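## The ground floor, after the move

Since March we have the ground floor of the Jenbridge building for ourselves, and many of you asked how it is going down there. I will try to tell it in order, but the order was not always very good.

First, the surface. It is 260 square meters, with the marble floor that everybody admires and that shows every footprint by ten in the morning. The desks went along one side because the sockets are there. We discussed this for longer than it deserved. Perrine Aubert wanted them nearer to the windows, and on paper she was right, but in the afternoon the light comes down so strongly that you cannot read a screen. The desks stay where they are.

The tables were the second question. We had 2,420 for furniture and the desks took the biggest part of it. With the 700 that remained we bought the round table with the shiny top, secondhand from Soswood, and the small side table came with it at the same price. The man at Soswood asked two times if we had a van. We did not have a van. Maite Villalobos and I carried the round one from the parking lot, with one stop at the door to change hands.

Please use a coaster on it. The top takes rings from cups very quickly, and I have already polished it more often than my own table at home.

The water is delivered in packs and stands near the stairs for the moment. I know it is not pretty. The storage room upstairs is still full of the boxes marked Riviere, which contain old catalogs, and until somebody decides about the catalogs the water has no other place. If you finish a pack, fold the plastic and put it in the recycling, not behind the next pack.

Then there are the baskets, which is the part I wanted to write about from the beginning. On the desks we always had a small population of pens, tea bags, chargers, keys of unknown doors and sugar. Ginette Barbier brought wicker from her house, one box with a lid and one open basket with compartments, and we put them together on the round table. My proposal is that the open one is for things we take every day, and the one with the lid is for things that wait for their owner. After a month, what is still waiting goes to the reception.
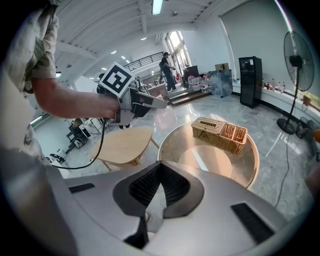 Vanderleia Sampaio writes that she agrees with the compartments but not with the lid, as in her experience a closed box becomes a drawer, and a drawer becomes a place where cables go to sleep. She asks for a label on it with the month written by hand. I find this reasonable and I will make the label.

She also asks if the tea can have its own compartment, far from the batteries. Yes.

Still open: the old catalogs, a mat for the entrance, and a second lamp for the desks. Perrine Bodin has a lamp to give, but the plug must be changed first. If you know how to do this properly, please tell her or me before lunch, when we are both downstairs.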